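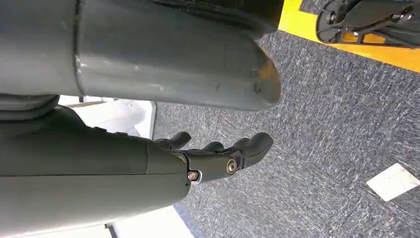
ok so a few of you asked what I do all day now that I've moved over to the robot side of the building. Short version: I wear a headset and a pair of gloves and I pretend to be a robot until the robot can do it without me. Long version is a thread, sorry in advance

1/ The job is teleoperation. I move my arms, the robot moves its arms. I close my hand, it closes its hand (it has fewer fingers than I do, we'll get to that). Everything gets recorded, and later the recordings get used to train a policy that is supposed to do the same task with me sitting in a chair eating pretzels.

2/ The task this month is picking up a folded towel from a low shelf and putting it in a bin. That's it! That's the whole task. I have been at it since early July and I still have opinions about towels that I didn't have in June.

3/ Each try is called an episode. A good one takes me 21 seconds, start to finish. A bad one takes as long as it takes for me to say a word I can't post and hit the discard pedal.

4/ Yes there's a pedal. Left foot is start and stop, right foot is discard. In my first week I got them mixed up and threw away a whole morning of nice clean grabs. Natsumi Mizuno, who trained me, had put a strip of tape on the right one by the time I got back from lunch and never brought it up.

5/ People assume the hard part is the arm. Nope, the arm is lovely. You get used to it in a day. It's a little behind you, like talking on a bad phone line, and you learn to slow down and let it catch up.

6/ The hard part is the fingers. My glove reads all five of mine and then the software (we use a thing called Foltance) has to decide what that means for a hand with fewer. My pinky does basically nothing. I still move it. I can't not move it.

7/ Also you can't feel anything. I know that sounds obvious but wait till you try to pinch cloth with zero feeling in your fingertips. You're doing it all by eye. Is the towel bunching? Is the fold opening? Did I get one layer or two? You end up watching cloth the way my grandmother watched milk on the stove.

8/ Which is why the wrist view matters so much. From the head view the hand hides exactly the thing you want to see. From the wrist you look right along the hand and past the fingertips, so you can line up on the edge of the fold. It's usually tilted some crazy way depending on how the arm is bent, and the floor ends up on the side. First day: queasy. Now I hardly notice until a visitor tries it and has to sit down.

9/ The other way we do it is by hand, meaning you put the arm in a soft mode, grab it by the forearm and just walk it through the motion. I like this one a lot. It's like teaching somebody to bowl. But you have to keep your own body out of the way of the cameras or the robot learns that towels come with an Elisa attached

10/ (hi, I'm Elisa Palumbo, for the new people. I used to do alterations. Really.)

11/ And I do think the sewing helps! I already knew that you don't grab fabric in the middle, you go for the edge, fingers a little open, slide under, then close. I do that without thinking. The trick in this job is to do it without thinking but also the same way every time, or close to it, so that the training has something to hang on to.

12/ Though not TOO much the same. This confused me forever. If I put the towel in the identical spot each time, the policy gets great at that spot and hopeless two inches over. So between episodes I shove the towel around, turn it, swap the blue one for the striped one, nudge the bin. Natsumi calls it messing up the kitchen.

13/ Best day so far was 111 keepers. I was so proud I told my sister, who said "111 what." Fair.

14/ Worst day was 36, and that was when the left glove kept drifting. Your hand is open, the robot's hand is sort of half open, you open yours wider, it does nothing, you give it a shake and now it's waving at everybody. Recalibrating means holding your palm flat and counting to 5. I counted to 5 a LOT that day.

15/ What I wish I'd known at the start, in case any of you are thinking about jobs like this:
Rest your elbows between episodes. On something. Anything.
Open the hand all the way before you approach. A half-open hand shoves the towel along the shelf and then you're chasing it.
If you fumble and then recover, KEEP IT. I was discarding those for ages because they looked ugly.

16/ That last one needs its own post. When I drop a corner and go back for it, that's the robot seeing what to do when a corner gets dropped. If all it ever gets is perfect grabs, then the first time it misses it just carries on to the bin with an empty hand, very confident, and opens its fingers over nothing. I have watched this happen. It's kind of heartbreaking.

17/ We ran the new policy this afternoon at nearly 4, gloves off, everybody standing well back. It went for the edge. It missed the edge. It backed up, opened its hand, and went again, with this tiny pause before closing that is MY pause. I do that! I have always done that, I did it with hems!!

18/ It then put the towel half in and half out of the bin, so, you know. More episodes.

19/ Getting asked in the replies if it's boring. Sometimes, yes. I listen to audiobooks with one ear. But it's a calmer kind of boring than pinning trousers was, and the towel never tells me it's gained weight since the fitting.

20/ And to whoever asked if we do dishes next: it's socks. Pairs of socks. Natsumi has already brought in a bag of them and I'm told some don't match on purpose. I'll post when we get one right.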